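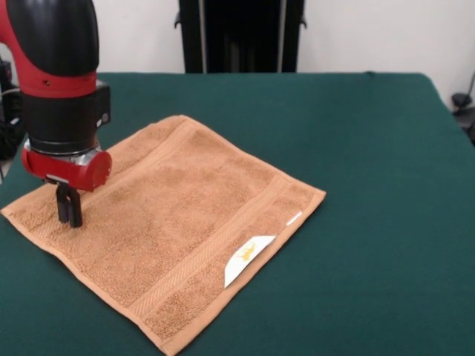 6 min read

Jiahui Tian folds her own towels in thirds, lengthwise first, the way her mother did, and she would like it known that the robot has not been taught to do it that way. "It was put to a vote and I lost," she says, pouring tea in the little kitchen at Perkura, where she has been gathering demonstrations since December.

The job sounds simple enough when she explains it. A person guides the arm through one small household task, the movements and the camera footage are saved together, and then everybody does it again. A good day brings in 200 recordings. The towel collection, which the team calls Sastari after a street one of them used to live on, will be finished at 700 for each starting position, and there are 5 of those.

Today's is the diagonal, with the tan towel lying at a slant on the green felt and a corner pointing off to the left. I had expected something grander, I'll admit, but I pulled up a chair and was soon as absorbed as anyone in the business of two black fingers and a bit of terry cloth.

Towels, Tian tells me, are harder than they look. A mug keeps its shape wherever you put it, but cloth changes every time it's touched, and the loops in the pile give a fingertip very little to go by. Her favourite recordings are the slightly clumsy ones – a grip that lands a bit wide, say, and then a patient second go – as a model that has only ever watched tidy work has no idea how to recover from a mess.

She labels each one herself before it goes on to Zou, the program that does the learning, and she's quite strict about it. Colour of cloth, angle, where the fingers first touched, whether the care label was facing up.

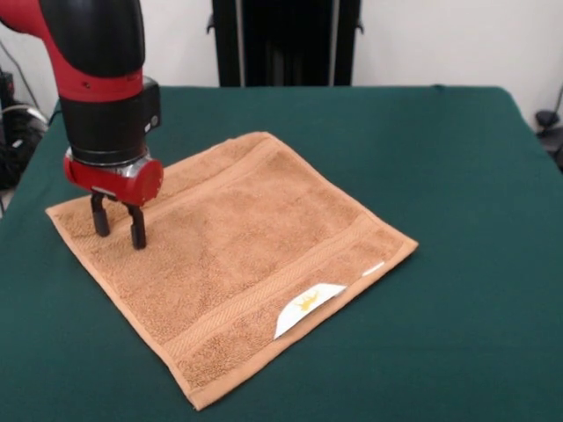 A cupboard full of linen

Next on the list are tea towels, then pillowcases, and after those a fitted sheet, which Tian mentions with a long sigh. Cirkov, the laundry service paying for the work, has sent over six bags of retired linen in every state of wear. She has already been through them and put the softest flannel aside for the new year.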